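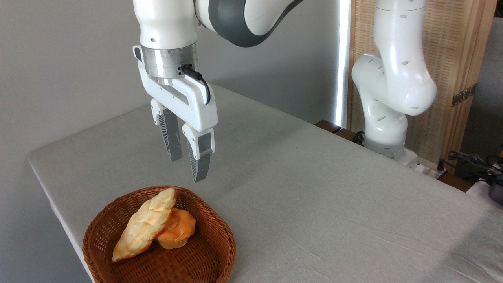 *The bread basket on the gray cloth.*

**millrace_kay** wrote, 2 May 2022:

OK, I need opinions before I do the rest of the tables. I'm setting up the breakfast corner for our little furniture showroom in Grarnton and I went with the round shallow basket, the reddish-brown one with the fat rolled rim, and two pieces of fake bread in it. The cloth is light gray. My coworker says it looks sad. I think it looks calm! Do I add more bread or leave it alone?

**Tansy209** wrote:

Leave it. I did a window in June last year with so much fake bread it looked like a bakery had tipped over, and all anyone wanted to know was whether we sold rolls. Two pieces and a nice weave is plenty. I really like that reddish brown against the gray.

**oldpantry** wrote:

Gonna disagree. Two pieces in a basket reads as leftovers to me. I'd put a folded napkin under them, something cream or mustard, with a corner hanging over the rim. It lifts the bread up too, so people can see it from across the room.

**millrace_kay** wrote:

Ooh, I have mustard napkins. A whole pack of 21 from Mundier that I never opened (don't ask, there was a sale).

**Tansy209** wrote:

Mustard next to that basket is going to fight. Cream or nothing.

**oldpantry** wrote:

It won't fight, they're both warm colors. People put mustard and brown together all the time.

**Tansy209** wrote:

People do lots of things - doesn't mean I want to eat breakfast next to it.

**crumbtray** wrote:

Team napkin, but iron the thing first. Also dust your bread! Fake loaves hold on to dust like you wouldn't believe. I use a soft paintbrush on mine, the cheap kind. And don't let them sit in a sunny window, mine from Alipour went a weird pinkish color on one side.

**millrace_kay** wrote:

Mine are well away from the window so I think I'm safe. Paintbrush is a great idea, I was using my sleeve.

Tried the mustard and I kind of hate it, sorry oldpantry. Going to look for cream at Trulmont on my lunch break. Still only two pieces of bread for now.

**oldpantry** wrote:

Fine, fine. Get linen if they have it, the poly ones never stay folded.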